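The downstairs toilet has been refilling itself at night again, so I spent part of the weekend on the fill valve and the flapper. These are my notes, mostly so I don't have to work it out a third time.

## Symptoms

The tank refills for a few seconds, stops, and stays quiet for a long stretch. Then it does it again. There is no water on the floor and no visible ripple in the bowl. A cycle like this means water is leaving the tank slowly, the float drops to its trip point, and the valve opens until the level is restored.

There are two ways out of a tank that leave the floor dry: past the flapper, or over the top of the overflow tube. Start with the overflow, because it only takes a look. If the water level sits at the rim of the tube, the float is set too high or the fill valve isn't closing. Mine was well below the rim, so the flapper was the suspect.

## Dye test

Food coloring works as well as the tablets. Put several drops in the tank, don't flush, and leave it alone. If color shows up in the bowl, the flapper or its seat is leaking. I had a faint blue streak at the back of the bowl after one cup of coffee.

The second test is to close the supply stop and mark the water line in pencil on the inside of the tank. Come back later and see where the level has settled. If it keeps falling below the flapper seat, the leak is under the seat, at the tank gasket or a crack, and a new flapper won't help. Mine stopped above the seat.

## The flapper

The old one was a Fendel, and the rubber had gone soft enough to leave black on my fingers. I blame the in-tank cleaning tablets the previous owners left behind in quantity. Chlorine is hard on rubber, and a tablet sitting beside the flapper gives it a strong dose between flushes.

I replaced it with the Mestness version, which has a silicone disc and an adjustable cone. Points worth recording:

- Wipe the seat with a nonscratch pad before fitting anything. Mine had a ridge of scale on the side nearest the handle, and that alone could have caused the leak.
- Leave a little slack in the chain. With none, the flapper hangs off the lever and never seats. With too much, the chain gets under the disc.
- Clip the spare chain back on itself. Cut it only after a week of normal use.
- The cone setting controls how long the flapper stays open. Start at the middle mark and adjust from there.

I set the cone at 2, which clears the bowl in one flush.

## The fill valve

The valve itself was fine, but the screen in the inlet was half blocked with grit, so the tank had been filling slowly. To clean it, close the stop, flush, take off the cap with an eighth of a turn, and lift out the seal. Hold a cup upside down over the open valve and crack the stop open briefly to flush out the debris. Skip the cup and you'll be drying the ceiling.

Before the cleaning, a full refill took 93 seconds. It's now quick enough that I stopped timing it. 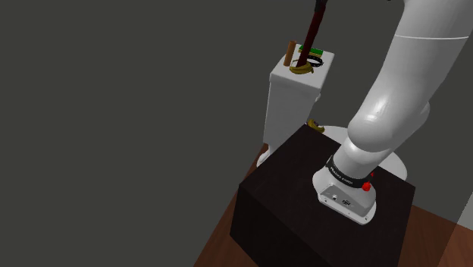
Leonor Paiva wrote in after my earlier note on shutoff valves to say that I'd given the flapper too much credit. In her house the nighttime refills came from a refill tube pushed down inside the overflow, below the water line, where it siphoned the tank a little at a time. Her fix was to pull the tube up and clip it to the rim so that there was an air gap.

She's right that I should have checked this first. Mine was clipped correctly, but it costs nothing to look, and I've moved it to the top of my list. It would also pass the dye test in a misleading way, as the color reaches the bowl through the overflow and looks exactly like a flapper leak.

## Still open

The supply stop weeps slightly at the stem when it's turned. I snugged the packing nut and it quit, but I don't expect that to last. A replacement stop from Zidholm is on order, and I'll fit it in November, when I have to shut the main off anyway to do the kitchen faucet.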